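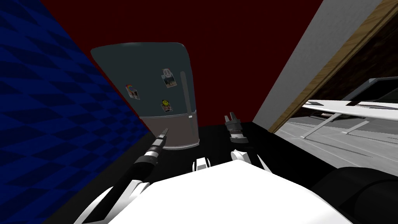

The refrigerator against the dark red wall.

July
By M. Bednárik

Filed under: Short Fiction

The compressor at Nendus cycled every 11 minutes in winter and every seven in summer. The inspector logged it as noise, category 2, and moved on to the drains.

Nendus was a pumping station on the Livia canal, built to lift water 3 meters from the lower basin to the upper one. It had done this without a recorded fault until spring, when the upper basin began to read low. The readings came in at 600 liters a day below the expected figure. The company in Jureck sent a letter, then a second letter, then the inspector.

She arrived in the evening and slept in the operator's room. The operator had been moved to another station and had left a kettle, a chair and the logbooks. There were 1136 pages of entries in the same square handwriting. She read them in order, beginning with the oldest, as the manual required.

Most entries gave a time, a level and a valve position. In the fourth book there was an addition. After the level the operator had written "heard it again." The words appeared at 3 a.m., then the following night at the same hour, then for eleven nights running. The valve position did not change.

The inspector set an alarm and went down to the gallery with a lamp and a steel rule. The air smelled of grease. Both pumps were running at rated speed. At 3 a.m. the sound of the left pump dropped by what she judged to be a half tone and stayed there for around a minute. On the gauge, the level in the upper basin fell by the width of the needle. Then the pitch came back.

She checked the seals, the check valve and the bypass. All were within tolerance. She closed the bypass by hand, marked its position in chalk and sat on the steps until it was light. The chalk mark did not move.

The next night she shut down the left pump at five minutes to three. The gallery was quiet enough to hear the canal against the outer wall. At 3 a.m. the idle shaft turned – a quarter turn, backward – and stopped.

The report form had a field for cause and a field for action taken. She left the first blank. In the second she wrote that the station should remain in service, and that the expected figure should be revised down by 600 liters. Under the signature there was a space for remarks. She entered the time, the level and the valve position, and then the operator's three words.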